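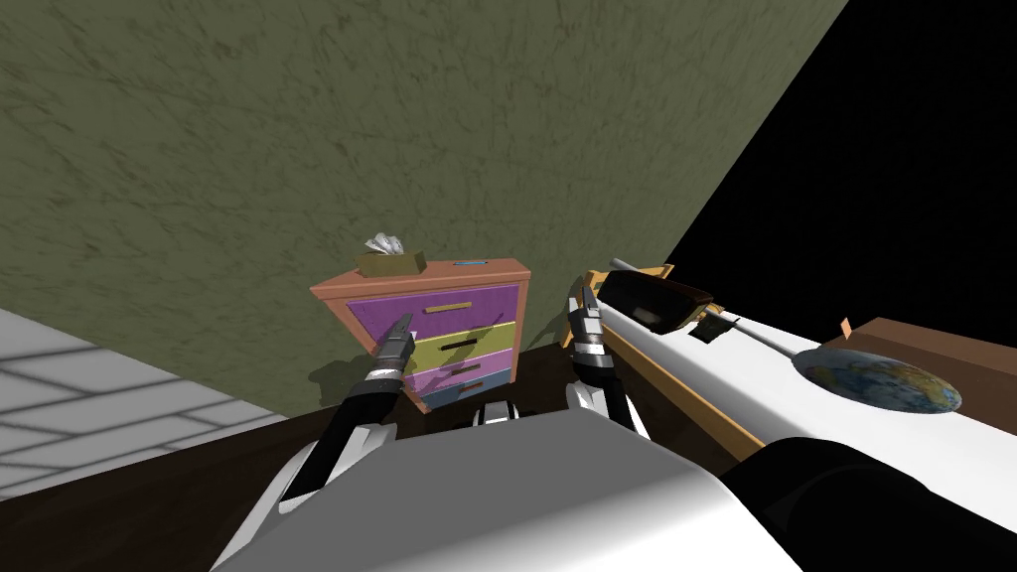

A reader in Maltarness wrote in reply to my last entry, asking why we read the laborers in the vineyard as a story about grace when, to any working person, it sounds like a complaint about wages. The letter was read aloud at the evening study, and the discussion lasted over 40 minutes.

Jul 19, 2023

The parish study group at Pideck remained with Matthew 20 for a further evening. The question from Maltarness was taken first. It was agreed that the grumbling of the men hired early should be heard fairly before it is answered. They had borne the heat of the day, and the owner does not dispute it. He asks only whether he may do as he wishes with what is his. 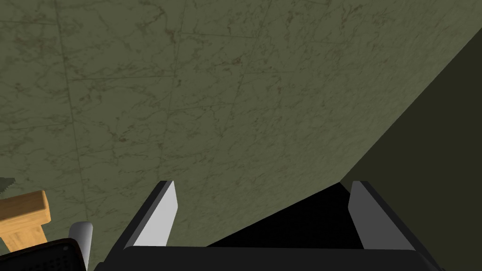 The older commentary on our shelf, printed in 1914, passes over verse 15 in 3 lines. I found this thin. The "evil eye" of the older translations is a phrase for envy, and the group spent some time on it — more than I had planned.

The reading for the next meeting is the parable of the two sons, Matthew 21, verses 28 to 32. Copies of the study sheet will be left at the Heltik chapel before the end of July. I have still to answer the letter, and must ask whether the writer wishes the reply to be read out as well.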